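Westico Residents' Newsletter
Shared Spaces: Charging Points and Counter Care in the Common Kitchens

The Residents' Office has completed its review of the common kitchens in the Vona and Cordero buildings and wishes to inform all households of several changes to the way counters, outlets and shared glassware are managed. The changes take effect on 4th October and apply to every floor in both buildings.

The review was carried out in August by Siv Nygård, Facilities Coordinator, and drew on comments submitted through the front desk and the resident portal. The most frequent subject was the charging of phones on kitchen counters. Residents reported cables left plugged in overnight, chargers mistaken for one another, and food preparation space lost to devices during the evening hours. A smaller group of comments concerned the storage of glasses, in particular the stemmed glasses purchased last year from the common fund.

Charging of personal devices will continue to be permitted in the kitchens, as many residents use their phones for recipes and timers and for keeping in touch with family while cooking. The practice will be limited to the 2 outlets at the end of each counter farthest from the sink. These outlets now carry a green label. Cables should not cross the cooktop or pass in front of the sink, and any cable that is not in use should be coiled, fastened and taken back to the resident's own apartment. Fabric ties are available at the front desk in both buildings at no charge.

Residents are also asked to mark their chargers. The Office currently holds 11 unclaimed chargers and cables from the Cordero building alone, and most of them cannot be told apart. A strip of tape with an apartment number is sufficient. Unclaimed items will be held for 2 weeks and then passed to the electronics recycling service operated by Sotent, which already collects batteries and small appliances from the loading area behind Vona.

With regard to glassware, the Office has set aside $400 for replacement pieces and for additional racks. Stemmed glasses are to be washed by hand, dried with a clean cloth and returned to a rack with the bowl facing down. Plastic cups may be placed in the dishwasher on the upper shelf. Chipped or cracked glasses should be wrapped in newspaper and handed in at the front desk – please do not place them in the recycling bins, which are sorted by hand.

Several residents asked whether the marble-patterned surfaces need special treatment. A soft cloth, warm water and a small amount of dish soap are suitable for daily cleaning. Scouring pads and powdered cleansers should not be used. Spills of coffee, red wine and tomato sauce should be wiped up promptly, and hot pans must be set on a trivet. The grout between the wall tiles will be cleaned by the building staff as part of the regular maintenance schedule.

Questions about the new arrangements may be sent to the Residents' Office through the portal or left in writing at either front desk. Households that would like a printed copy of the kitchen guidelines, or a copy in larger type, may request one at any time.

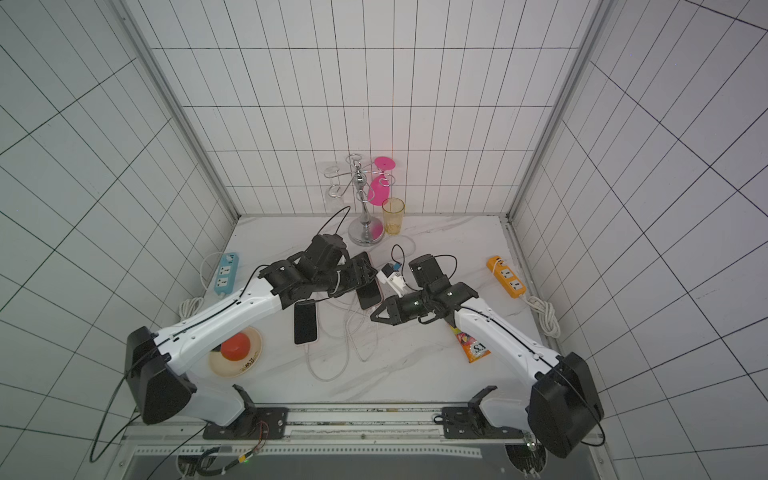

Counter space is shared by every household on a floor, and residents are asked to leave it clear when they have finished in the kitchen. Phones and their charging cables should be gathered up together, as white cables tangled over a white, gray-veined surface are easily overlooked when the counter is wiped down. Glasses hung upside down on a chrome rack, like the pink one and the clear one at the back, may remain out between meals – small plastic cups standing beside the rack should be put away in the cupboard.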